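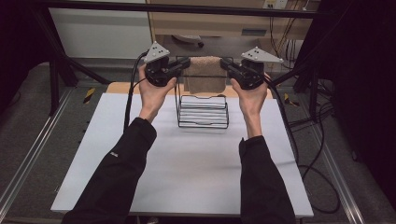

How many demonstrations does it take to teach a robot to handle a towel?

It depends mostly on how much you let the starting position vary. For a towel that always begins in the same place, 53 was enough for us. For a towel dropped anywhere on the board we are at 1000 and still recording.

Imani Tanui
5 January 2022

1/ A thread on recording by hand against recording by remote control, for the people who asked after the Surlow talk. Everything below is for two-handed cloth work. I would not carry the numbers over to rigid parts.

2/ Two ways of collecting. By remote control, the operator moves a pair of leader arms and the robot follows. By hand, the operator holds the grippers directly, does the task, and the robot is not involved until playback. Same task list for both.

3/ Remote control gives you data the robot can definitely reproduce, as the robot produced it. Joint limits, reach and speed are all respected by construction. It is also slow. Archie Dunbar is our best operator on the leader arms and he still takes 4 times as long per towel as he does with grippers in his hands.

4/ Most of the extra time goes on the grasp. You can't feel the cloth through the leader arms, so you close, lift a little, look, and open again. All those hesitations end up in the recording and the policy learns them faithfully.

5/ By hand, the grasp is quick. The trouble moves elsewhere. You have to know where each gripper was at every moment, so there is a plate of markers on top of each one, and the operator has to keep both plates where they can be tracked. Wrists roll more than people think.

6/ House rule on wrists: if you would have to turn the plate away from you to reach something, move your feet or move the rack. We lost 100 recordings in July to one operator habit, a full roll of the left wrist at the moment of release. The towels were fine. The tracks had holes in them.

7/ The second trouble is reach. A person leans, twists, steps sideways. The arms are bolted down. Sorcha Farquharson wrote a check that runs each track through the arm model and throws out anything it can't follow. Run it the same day, while the operator can still remember what they did.

8/ Grasping from flat is the hardest single step. Terry towelling on a smooth board gives you two bad options. Press straight down and pinch the pile, and you get loops and no fabric. Come in at the edge and the finger that should go under pushes the towel along instead.

9/ What we teach now: straddle the edge. One finger on the cloth, one just outside it, press down lightly, then close. The outside finger gathers the edge towards the inside one. It needs less force than you would guess and it shows up clearly in the finger camera.

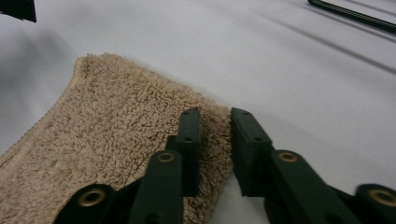 One finger pad on the pile, the other just past the edge.

10/ The finger camera matters more than the head camera for this step. From above, the hands and grippers cover a good deal of what you need to see. From the gripper you get the edge of the cloth between the pads, large and in focus. We dropped the head view from one training run as a test and the grasp barely changed. Placing got much worse.

11/ So both stay in. Head view for where the rack is, finger views for where the cloth is. Aroha Pirihi wants a third fixed view from the side for the drop over the rail. I think it's a lot of storage for one step. We haven't settled it.

12/ Handing over between grippers. One holds the cloth, the other takes the top edge. Operators want to do this in mid-air with both hands moving, the way you would at a washing line. Ask them to stop the holding hand first. Moving both at once is fine for a person and gives the policy two things to get wrong at the same time.

13/ Do not let go with the first gripper until the second one has closed and taken a bit of weight. There is a gripper width reading in the log, but it only tells you the jaws stopped. It does not tell you whether they stopped on cloth. We label that by eye from the finger view. 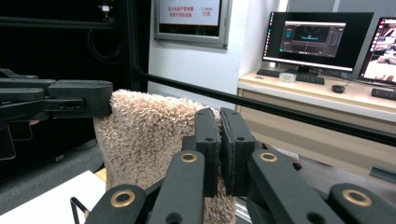

14/ Labelling. Five labels per recording: approach, grasp, handover, place, release. We started with eleven. Two people could not agree on where "adjust" ended and "place" began, and the policy made no use of it anyway.

15/ Bad recordings. Keep a dropped towel if the operator picks it up again without pausing the recording, and mark it as a recovery. Throw it away if they put a gripper down and fixed it with a bare hand. The policy has no bare hand.

16/ Cables. Each of our grippers trails one. Let it fall outside the forearm, with slack on the floor, and check the slack before every batch. A tight cable pulls the wrist outwards at the far end of the reach. It's a small pull, but it is in every track, and the robot will copy it with no cable to blame.

17/ Hardware, since I get asked. The leader arms are Fanex. The first hand-held pair was from Skaletti and was too heavy to use for a whole session. The present pair is our own, printed, known in the group as Khúc. Drawings will go up when Shirley Kennedy has finished correcting the hole spacing on the links.

18/ Calibration drifts. Open and close each gripper fully before the first recording and after every break, and save those two readings with the batch. If the closed reading has moved, find out why before carrying on. Twice it was a screw in a finger pad.

19/ Where remote control still wins: anything near the arm's limits, anything where the arm's own body could hit the rack, and all correction data. When the policy fails on the robot, you want the fix recorded on the robot, from the pose it failed in. Hand-held recordings can't give you that.

20/ Our present mix is hand-held for the bulk and remote control for corrections, trained together with the corrections weighted up. I have no good theory for the weight. We tried several values and kept the one that dropped the fewest towels.

21/ Replies are open. If you have used straddle grasping on thin cloth such as tea towels or pillowcases, I would like to hear what finger pad surface you used. Ours slips on anything without a pile.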